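4. 데이터 수집

4.1 작업 구성

수집은 Clondside 작업대 한 곳에서만 진행. 흰색 계열 상판, 장난감 음식과 주방 소품. 과제는 "지시한 물체를 집어 지정 용기에 넣기" 한 종류로 고정했다. 초기에는 쌓기, 뒤집기도 넣으려 했으나 2월 예비 수집에서 조작자마다 동작 해석이 너무 달라 뺐음. 이 부분은 6절에서 다시 언급.

물체는 총 13종. 봉제류와 딱딱한 소품을 섞었다. 봉제류는 쥘 때 변형이 커서 그리퍼 폭만으로 파지 여부를 판정하기 어렵고, 딱딱한 쪽은 반대로 살짝만 밀려도 위치가 크게 바뀐다. 두 성질이 한 화면에 같이 있어야 정책이 물체별로 접근 속도를 달리 배우는지 볼 수 있다고 판단. 색은 일부러 통제하지 않음.

4.2 원격 조작과 기록

조작자 5명. 전원 동일한 리더 암 사용, 기록 도구는 Jukik(내부 버전). 손목 카메라 영상, 관절 각도, 그리퍼 개폐 명령을 같은 시계로 저장한다. 고정 카메라도 한 대 있으나 본 절의 실험에서는 쓰지 않았다. 손목 영상만으로 어디까지 되는지가 질문이었으므로.

에피소드 시작 조건: 그리퍼가 열린 상태, 대상 물체의 일부라도 손목 화면 안에 들어올 것. 나머지 물체는 화면 가장자리에 걸려도 그대로 둔다. 처음엔 대상이 화면 중앙에 오도록 맞추고 시작했는데 이러면 정책이 "중앙에 있는 것을 집는다"만 배움. 예비 모델에서 지시문을 바꿔도 같은 물체로 내려가는 현상이 반복되어 규칙을 바꿨다. 이후 시작 자세는 매번 조금씩 흔들고, 대상 물체의 방향도 가로, 세로, 대각선으로 돌려 놓음.

배치는 조작자가 손으로 한다. 무작위 배치표를 써 봤지만 느렸고, 표대로 놓는 과정에서 오히려 물체 간격이 일정해졌다. 대신 직전 에피소드와 같은 배치를 금지하는 규칙 하나만 남김. 겹침은 허용. 여러 조각이 뭉쳐 있는 경우도 허용하되 지시문은 조각 하나만 가리키도록 쓴다.

4.3 선별

수집한 에피소드는 1,655개. 선별 기준은 다음 순서로 적용했다. 기록 누락(관절값과 영상의 프레임 수 불일치), 지시문과 실제 대상의 불일치, 조작 중 장시간 정지. 실패한 파지는 버리지 않음. 다시 집는 동작이 이어지면 성공 에피소드로 두고 재시도 구간에 표시만 붙인다. 재시도 없이 끝난 것은 별도 묶음으로 보관, 학습에는 미사용.

검증용으로 300개를 떼어 두었다. 분할은 에피소드 단위가 아니라 수집 세션 단위. 같은 세션 안에서는 조명과 상판 위치가 거의 같아서 섞으면 점수가 부풀려진다. 이 점은 예비 분할에서 실제로 겪은 문제이며 표의 수치는 전부 수정된 분할 기준이다.

지시문 표기는 Ryu 형식을 따랐다. 물체명 + 목적 용기, 형용사는 구분이 필요할 때만. 같은 물체를 "케첩", "케첩 병", "빨간 병"으로 부르는 경우가 많아 정규화 표를 따로 만들었으나, 학습에는 원문을 그대로 넣은 판과 정규화한 판을 둘 다 사용하였다. 차이는 5절 참고.

4.4 손목 시점의 한계

손가락 끝이 늘 화면 하단을 차지한다. 가까이 있는 물체가 손가락에 가려지는 일이 흔함(그림 4의 초록색 둥근 물체). 가려짐이 심한 프레임을 제거하는 방안도 검토했지만, 파지 직전 구간이 통째로 빠지게 되어 채택하지 않았다. 영상 압축에 의한 블록 노이즈도 경계 부근에 남아 있다. 저장 용량 때문에 압축률을 높게 잡은 탓이고 원본은 남아 있지 않음. 다음 수집에서는 조정할 에정. 또 손목 화면만으로는 목적 용기가 일부만 보이거나 아예 안 보이는 구간이 있어서, 놓기 단계의 오차가 집기 단계보다 크게 나온다. 기억 길이를 늘리면 줄어드는지는 아직 확인 못했다.

그림 4. 손목 카메라 프레임. 두 손가락 사이 위쪽에 봉제 케첩 병이 대각선으로 놓여 있고, 왼쪽에 봉제 오렌지 조각, 위쪽에 연노랑 감자 조각 모양 소품이 걸쳐 있다.
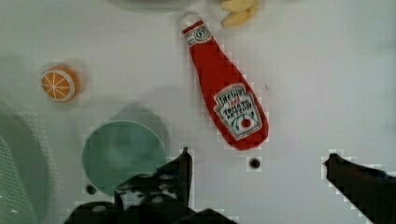
익명: 세션 단위로 나눈 건 좋은데 조작자 단위 분할 결과도 있나요? 조작자가 다섯이면 한 명 빼고 학습하는 실험은 금방 돌려볼 수 있을 것 같은데요. 저희 쪽에서는 그게 세션 분할보다 훨씬 크게 떨어졌습니다.

저자: 돌리는 중입니다. 한 명분이 유독 많아서 개수부터 맞춰야 해요. 다음 판에 표로 넣겠습니다.

익명: Jundness 작업대에서 비슷하게 모아 봤는데 재시도 구간 표시가 제일 오래 걸렸음. 표시를 손으로 하셨는지, 그리퍼 명령으로 자동으로 잡으셨는지 본문에 없네요.

저자: 자동으로 후보를 뽑고 사람이 확인했습니다. 4.3에 빠졌네요, 추가하겟습니다.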